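Bumeo boltless steel rack, 24 inches deep – review after one winter of use

By Felicja Wieczorek

We bought three of these in February to replace a set of particle board shelves that had started to sag. I did the ordering and most of the assembly, so I will cover both, along with the green crates we bought to go on them and the floor tape we use to mark out where things belong. The total for three racks with delivery was $1,108. The crates and tape were extra.

What you get

Each Bumeo rack ships in two long cartons. One holds the uprights and the other holds the beams, the shelf panels and a bag with the safety clips and plastic feet. Nothing was missing from any of ours. One beam had a scrape in the paint near the end, and the seller, Hanunska, sent a touch-up pen when I wrote to them. I have not used it.

The uprights are blue powder coat and the beams are a brighter color, like most warehouse shelving. I would have preferred plain gray, and the office version does come in gray, but it has a lower load rating and costs more. After a week I stopped noticing the color.

The rating is 300 pounds per level with the weight spread evenly. We are nowhere near that. Our heaviest shelf is tools and power supplies and I see no bend in the beam under it.

Assembly

The beams hook into the uprights and you seat them with a rubber mallet. The mallet is not included. The printed sheet has four drawings and no words, and the drawing for the bottom beam is upside down compared to the others, which cost me a rebuild of the first rack. Start with the frame lying on its side, put in the bottom and top beams, stand it up, then add the middle ones.

It can be done by one person up to the point of standing the frame up. Get help for that. The first rack took most of a morning, and the other two were done between lunch and 3 p.m.

Moving a shelf later is easy enough. You pull the clip, knock the beam up from below and drop it into the next set of holes. The clips are stiff and I use flat pliers on them. The holes are spaced closely enough that I have always been able to get the height I wanted. What you can't do is move a loaded shelf, so plan on emptying it first.

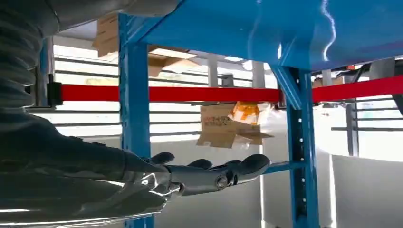 Blue upright with its adjustment holes down the front.

One complaint on the beams. The lip sits higher than the shelf panel, so anything flat has to be lifted over it on the way in and on the way out. With crates this is no trouble. With thin cardboard it is a nuisance, and the small boxes get beaten up quickly. I have gone over to putting anything small in a crate and keeping cardboard for things that stay put.

The crates

The crates are Dralico, green plastic, 18 inches on the long side. They stack with or without lids and we bought them without. Two people here thought the green was ugly next to the blue. It does make them easy to find from across the room.

They are stiff and don't bow when lifted full. The handles are molded in with a fairly sharp edge on the underside, and carrying a heavy one any distance leaves a mark on your fingers. Dralico sells a clip-on grip and I think it should be part of the crate. Labels are the other weak point. The flat area on the short side is too small for a standard shipping label, and the surface is slightly textured, so paper labels lift at the corners. We switched to hang tags on string.

As for where they go, I tried filling every level at first and it made the room feel like a stockroom. The racks stand between the desks and the open floor and have no backs, so whatever you put on the middle shelves is what you look at from your chair. Now the crates are on the bottom and on the very top, and the middle is left mostly open. You can work at the long desk and still see through to the other side, and the light gets through as well. The low weight also makes the racks steadier. I keep only light things up high – you need a step stool to get at them. 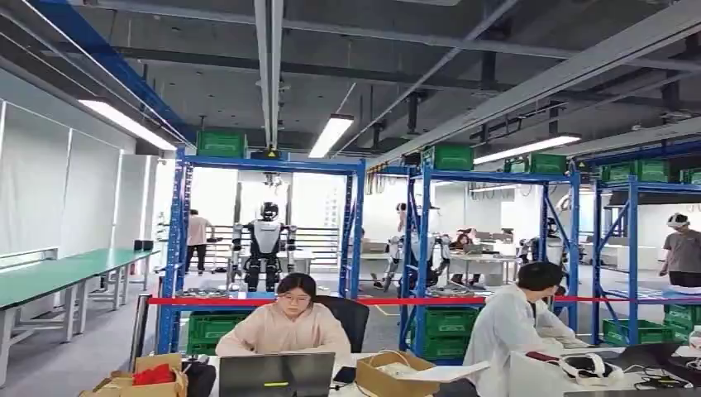

Stability

The maker recommends fixing each rack to a wall. Ours stand out in the room and there is no wall behind them. With the crates low they don't tip or sway in normal use, but an empty one will rock if you lean on it. If you have small children around, or if you plan to put weight on the top shelf, put these against a wall and use the brackets. The brackets are in the bag with the feet and look sturdy. I have not tested them.

Bumeo also makes a tie plate that joins two racks side by side. I ordered a pair and sent them back. The bolt holes were a hair off and I would have had to drill them out.

Floor and feet

The feet are plain plastic caps with no leveling screw, and this is where I would take off the most points. On a hard floor that is out of level you will be shimming with whatever you have. The caps also come off when you drag the rack, and then the bare steel end is what touches the floor. I lost one under a desk for a month.

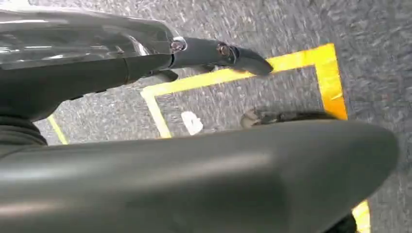 Zawadzka floor tape was a late addition to the order, one roll, and it has held up better than I expected. I had only used floor tape on concrete before and assumed it would not last on anything soft. We have a speckled gray carpet with a low pile, and yellow markings show up very well against it. On a deep pile I don't think tape would hold at all. Press it down hard with the back of a spoon, then leave it overnight before you walk on it. The ends are what lift first, so round them off with scissors. It does leave a little residue when pulled up, and warm water with dish soap took care of that.

Would I buy it again

The racks, yes. They are strong, they go together without bolts, and the price was fair for the size. Put some of the savings toward proper leveling feet if your floor needs them. Hanunska delivered on the day they said and answered email within a few hours.

The crates I would buy again with the grips. I would order a second roll of tape at the same time, as the shipping on one roll cost nearly as much as the roll.

Rack: 4 out of 5
Crates: 3 out of 5
Tape: 4 out of 5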